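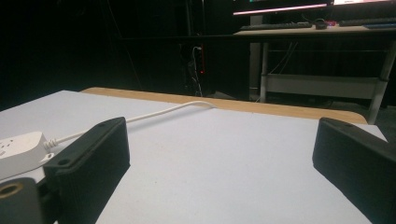 A white tabletop with a light wooden edge and a rounded corner.

Keep the Long Tables

The library in Roklow plans to replace its long reading tables with single desks in September. I think this is a mistake, and I said so in a letter to the board. The reply ran to two lines.

The case for single desks is that people ask for them. A survey got 979 responses, and most wanted "more personal space." Fair enough. But a survey asks people what they want for themselves. It does not ask what happens to the man who spreads out a newspaper, or to a parent with two kids and one homework sheet.

A long table lets strangers sit near each other without having to talk. There are few places left in town where you can do that without buying something. I have used the same table for 22 years and know a dozen faces from it, though hardly any names.

Troels Baldursdóttir, who ran the branch in Lalteo before it got new furniture, wrote to me that the desks there fill up fast and the room is quieter. I believe it. Quiet was never my complaint -- the old room was quiet enough.

If the board wants desks, put a few along the north wall and leave the rest alone. The plan is open for comment at the front counter until the end of the month.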